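Ticket 481: Cube sorting cell, open day at Lavirholm
Status: reopened
Priority: low (my view: should be higher)

Reported by front desk, February. Visitors at the morning demonstration complained that the two-arm cell stopped mid-run and had to be restarted from the laptop. Prinico, who supplied the cell, closed this as "operator error, no fault found."

I'm reopening it. The log has 134 cycles for the day and 20 of them ended in a timeout. Their answer doesn't say which operator or which error. The only thing staff did was press start.

What I checked so far: power to both arms, fine. Cables reseated at both bases, no change. Software is the version Orel signed off on. Ran the demo again with no visitors in the room and got 4 timeouts before lunch, so I don't buy the theory about people leaning on the bench.

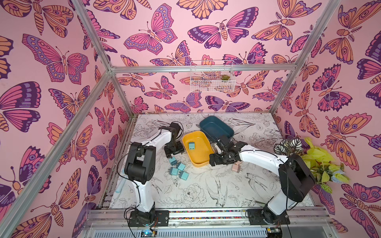 Prinico's second suggestion was the lighting. Possible, but we had the blinds down for the rerun and the timeouts came anyway. Their third was that the trays should be taped in place. If the thing only works with taped trays, the leaflet we handed to visitors shouldn't say it copes with "everyday clutter."

Morikawa asked whether we can still show it at the afternoon session. My answer is yes, with the short program only, and somebody next to the stop button. I would not promise a full sort to anyone.

Needed from Prinico: the timeout setting for each arm, and the raw log from their own acceptance run. I've asked twice. Please don't close this again until both are attached.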